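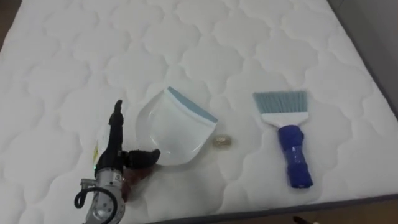
Last updated: 22 October 2022

The task at Turville is to clear a mattress with a dustpan and hand brush. Ximeng Liang's group there chose it for the surface. Quilting gives under load, so the contact height that the planner assumes is wrong by the time the tool arrives.

Their method, Pollico, drops the height estimate altogether. It regulates force at the wrist and lets the vertical position drift. A second term penalizes sideways slip between tool and fabric, using motor current as a stand-in for touch. 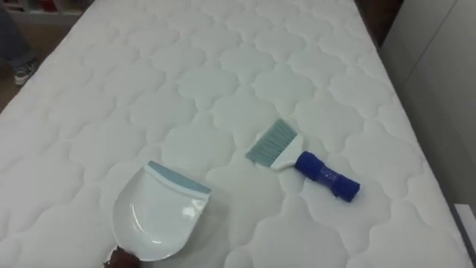

Training used 3,580 demonstrations, all teleoperated, with the tools laid down at varied angles. In June the group froze the policy and ran 100 trials. It finished 31 more of them than Musside, the position-controlled baseline, did on the same layouts. Most of the gain came in the first seconds of contact, where the baseline tended to dig into the padding and stall.

The two arms share one force budget — when one presses harder, the other yields.
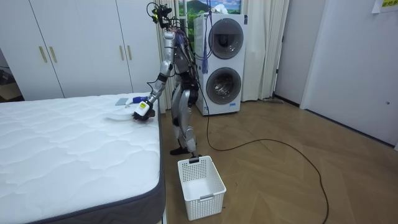
Ó Briain is not convinced that the budget explains the result, and would like to see the slip term removed and the trials run again before anyone credits the coupling. Motor current, in this view, is too coarse a signal at low speed.

Liang accepts the second point. Friction in the wrist gearing hides small loads, and the controller ignores readings below a fixed threshold. 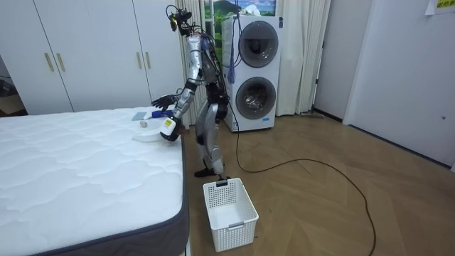
The ablation is under way with four variants, one of which keeps the slip term but splits the budget evenly between the arms. Demonstrations are unchanged. The group will also test a firmer foam pad, on which Musside should lose less ground.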